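# Give the Night Bus Back Its Timetable

In August the town of Washolm took down the printed timetables from its bus stops. There were 228 of them, one for each stop, behind scratched plastic. In their place came a small square code and the words "Plan your journey." I have thought about this more than a grown person should think about a sheet of paper, and I want to explain why I believe it was a mistake.

I should say first that I came to Washolm as an adult, with a language I had learned from books. The first text I could read here completely, without asking anybody, was the timetable of bus 3. It had no grammar. It had numbers, the names of streets, and at the bottom one line which said that the last bus does not run past the hospital. I learned the word "past" from that line. I had met it before only as the opposite of the future.

So I am not neutral. A person loves the first thing which did not humiliate him.

The argument of the town is easy to understand, and I will try to give it fairly. Paper becomes old. When the route changes, a worker must drive to every stop with a key and a roll of new sheets. In the last year of paper, the town wrote in its notice, 118 sheets had to be changed in one winter, some of them twice. The telephone is always correct. It also knows if the bus is late, and the paper never knew this. The notice was polite and clear, and I agree with almost all of its sentences.

But a timetable is more than information about the next bus. It shows the whole day at once. You stand at the stop at ten in the morning and without wanting it you see that there is a bus at 23:40, and that after it there is nothing until 5:15. You did not ask this question. The telephone answers only what you ask, and in the morning, who asks about the night? Then comes the night, and you are standing in Brokska, by the old brick factory, and you ask, and the answer is that the next bus leaves in five hours.

My neighbor Genowefa Jakubowski cleans offices, and she arranged her working life by that sheet. She knew it by heart, as my grandmother knew prayers. When the town changed the evening buses in spring, she saw it on the paper three weeks before, because the new sheet was hung beside the old one. She had time to speak with her employer. With the code there is no old and new side by side. There is one truth, today's, and it does not remember that yesterday it was different.

I have noticed that I have begun to speak of the paper as if it was a person with a good memory. Maybe I exaggerate. Still, many things in a town teach us without our asking. The opening hours painted on the door of a shop teach you that on some days people here eat late. The price list at the barber teaches you that children are cheaper. A stranger reads a town in this way, slowly, while he is waiting for something else. Each time we put such a text inside the telephone, the town becomes a little more silent for the one who does not yet know what to ask.
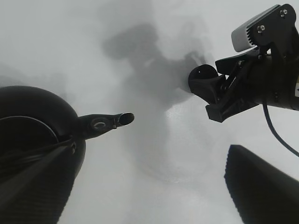 I spoke about this with people at the stop near my house, because I did not want to write only from my own stubbornness. Most of them were not angry. A young man told me that he had never looked at the sheet in his life. A woman with two children said she missed it only when her battery was empty, and that her battery is empty every day by four in the afternoon. One older gentleman believed that the codes were put there to count us. I do not believe this. I think they were put there because they cost less, and I do not think that wanting to pay less is a crime.

Cost is the strong part of the town's case, so let me stay with it. The company which keeps the new system is called Trivivport, and the contract is public. You can read it at the town hall if you ask at the second window. I read it. I am not an engineer and not a bookkeeper, and a part of it I read with a dictionary. It says what the system will do when it works. It says also what will happen when it does not work, in a paragraph much shorter than the others: passengers "may contact the service line." The service line is open from eight to four. The buses drive from five until almost midnight.

I do not want to be unfair to a company. A sheet of paper also has hours in which it does not work, for example when a boy has written his opinion of his teacher across it. But even then I could read the half which he left.

There is a second cost, and it is not in the contract. When the time is only in the telephone, two people at the stop no longer share a thing they can both point to. Before, I would bend down to see the small numbers, and somebody would say, "It is the second column, the first is for school days." I learned half of my English in such corrections. They were short and they were kind, and they needed no introduction, because the paper was between us and had introduced us already. Now each person has the answer in his own hand, and it would be strange, almost rude, to look over and say, "No, you are reading it wrong."

Perhaps somebody will say that people should talk to each other without needing a paper. I agree, they should. In my experience they do not, or not the shy ones.

I come from a town where nothing was written at the stop at all. The bus came when the driver, a cousin of everybody, had finished his lunch. People describe such places now with tenderness, as if there was more freedom in them. I was a child there, and I remember mainly the waiting. My mother stood with her bags and did not know if it was ten minutes or two hours, and so she could not put down the bags, and she could not go back home. To write down a time and hang it in the street is a kind of promise made to everyone, also to those who have not signed anything. When I first saw the sheet of bus 3, I thought: somebody has promised me something here. Often the bus was late. A late bus breaks a promise, but you can be angry about a broken promise, you can take the sheet and show it. With my mother's bus there was nothing to be angry at.

This is what troubles me most in the new system. The telephone says "four minutes," and then it says "six minutes," and then "nine." At no moment was the bus late, as the number moved together with it. I asked at the second window how many buses in September came later than planned, and the answer was that the question is now difficult, because the plan is adjusted during the day. It was said to me with a friendly face. I walked home and I thought about a shopkeeper who changes the weight of a kilogram each time he weighs.

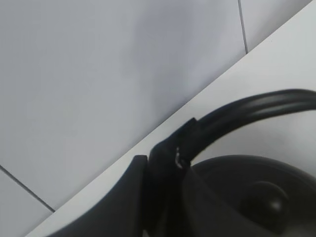
Nataša Begović read these pages before I sent them, and she wrote in the margin that I make the paper too innocent. In her years on the Kubiak side of the river the sheet at her stop was wrong for a whole autumn, she wrote, and she trusted it each morning because it looked so official, and she was late so many times that she stopped telling the truth about the reason. "You forget," she wrote, "that a printed lie stays hanging." For her the first weeks with the code were a relief. She could leave the house when the bus was really coming, and she could drink her coffee sitting.

I have kept her note beside me for some days, and I do not have a complete answer. She is right that I have been writing about a good sheet, correct and clean, and comparing it with a telephone which has no battery. This is not an honest comparison, and I would be annoyed if somebody did it to me from the other side. For a person who already knows the town and the route, and whose telephone is charged, the code is better. I use it myself. I used it this morning.

But her story tells me also something about the sheet. It was wrong for an autumn because no worker came with the key. The paper did not do that. And if the town could forget one stop for three months when a person standing there could see the mistake with his own eyes, I would like to know how we will see it when a mistake sits somewhere in the system, and each of us meets it alone, and thinks that he has pressed the wrong button.

What I ask for is small. Leave the codes. Beside them, hang one sheet with the first bus, the last bus, and how often they come between. These things change once or twice in a year. It does not have to show every minute. The frames are still there at most stops, empty, with the screws still in them, and in some of them people have begun to put notices about lost cats and guitar lessons, so it seems the habit of looking there has not died yet.

I wrote this to the town in a letter, and I received a letter with a number, 879, and the sentence that my suggestion has been registered. On the envelope was a real stamp. I do not know what happens to suggestions after they are registered. At the second window they told me to look in the telephone.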